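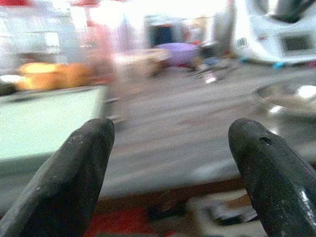

Most advice on arranging a kitchen counter begins with a rule and looks for evidence afterward. I would like us to do it the other way around this week. The rule you will all have met is "group by color," and the Kundetti booklet repeats it on nearly every page. Try it on an ordinary work surface. A lavender bowl, wide and shallow, sits out in the middle of a gray surface, with something bright yellow-orange over on the left. What does color tell you about where the bowl should go? Nothing, as far as I can see. It tells you it is easy to spot, and a bowl that size was easy to spot already.

Session 2: Where things live
Home Organization, evening course
Notes by Nurhan Gündoğdu

The claim we are testing
Bayram's chapter says that a counter with fewer items on it is a counter that works better. Maybe. The chapter never says better for what. Clearing a counter takes the bowl away from the person about to mix something in it, and then the cupboard door gets opened and closed all evening.

Soledad Bermúdez raised a fair objection last time – some people cook once a day and would rather look at a bare surface the other twenty-three hours. I accept that. It is a preference, though, and the booklet sells it as efficiency.

Cups and nesting 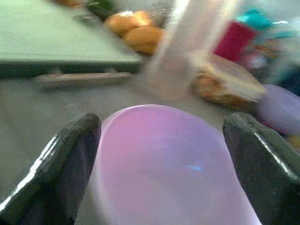
Nesting is the second piece of advice I distrust. Stacked cups save shelf space, yes. They also stick, and the bottom one never gets used. Before you nest anything at home, write down which cup you reach for in the morning and leave that one out of the stack.

Doğukan Aksoy asked whether the Buvow shelf inserts solve this. I have not seen any reason to think so. They cost 700 for the set and do what a second shelf does.

For next week
Pick one stretch of counter. Leave it alone for two days and note what gets moved by whoever uses it. Do not tidy first, please – last term half the group did, and we had nothing to discuss.
Read the Bayram chapter again with a pencil. Mark every sentence that says "always."
Cengiz Uysal has the spare copies. We are in room 1601.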